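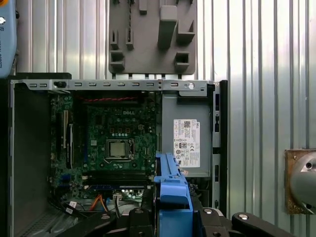

Bench Technician, Desktop Refurbishment (Part-Time)
Reference 3828

Willen is seeking a part-time bench technician for its desktop workshop at the Plustberg site. The workshop receives retired office computers from businesses and school districts, restores those worth keeping, and takes the others apart for usable components.

Duties
Opening and cleaning desktop cases
Removing and refitting coolers, memory modules, drives and power supplies
Checking processor sockets and board connectors for damage
Routing and securing internal cables before a case is closed
Recording each part in the Kurek stock system

Requirements
Applicants should have at least 6 months of experience repairing or assembling computers, paid or unpaid. They must be comfortable with hand tools and able to keep clear written records. Familiarity with Dell office desktops is helpful - training is given on other makes.

Terms
The position is based in Room 153 and begins in August. Shifts start at 8:30 a.m. A tool allowance of $200 is paid after the first month.

To apply, send a resume and a short letter to Weronika Wilczyńska, Workshop Manager, quoting the reference number. Selected applicants will be invited to a practical bench test - tools and wrist straps are provided.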